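Home > Reviews > Robots at home

Golley Hand-Teach Kit: seven evenings of putting plates away
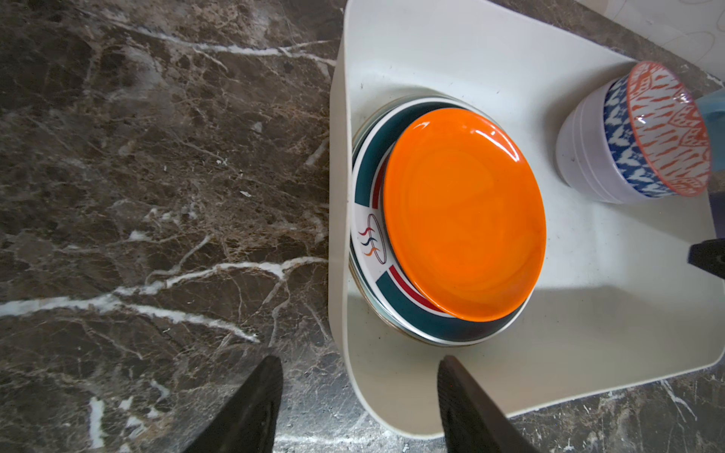 The pitch for the Golley kit is that anyone can teach an arm a chore. You strap in, squeeze the handle, do the job through the robot a few times, and it picks up the rest. Golley's page says "an afternoon." I gave it seven evenings in January and a lot of crockery.

Start with what's good. The handle is comfortable and light, and the lag between my hand and the gripper is small enough that I stopped noticing it by the second night. Setup took me 190 minutes, most of that spent on the Fomoswood software refusing to see the wrist camera until I changed cables. The cable in the box is junk. Buy another one.

Now the teaching. Picking up a single plate by remote control is harder than the video makes it look. You have no feel for how hard you're squeezing, so you go by sight, and a glossy plate gives you very little to go on. Bowls lying on their sides are worse. I recorded 100 demonstrations and threw out plenty of them for bad grips or for me changing my mind halfway across the counter. Fomoswood has no trim tool. If the last two seconds are bad, the whole take goes.

After training, the arm could lift the top plate when I left the stack where I'd taught it. Move the stack a hand's width and it hesitated, then closed on air. Support told me that 1,000 takes is "a healthy number" for a kitchen task. I would like that printed on the box, next to the word afternoon.

I also tried guiding the arm directly, with the motors slack. It's quicker to learn and my grips were cleaner, but my own hands kept getting into the camera view, and the manual gives that problem one sentence.

The Yoshida handle costs more and buzzes when the fingers meet something. I borrowed one for an evening and wasted far fewer takes. Jumov sells a cheaper kit that I haven't tried.

Would I keep the Golley? For a classroom or a patient hobbyist, maybe. For dishes, no. Mine goes back Monday.

Filed under: Arms & Grippers, Teleoperation, Kitchen

We use cookies to remember your settings. Accept | Manage

Contact | Copyright, all rights reserved | Back to top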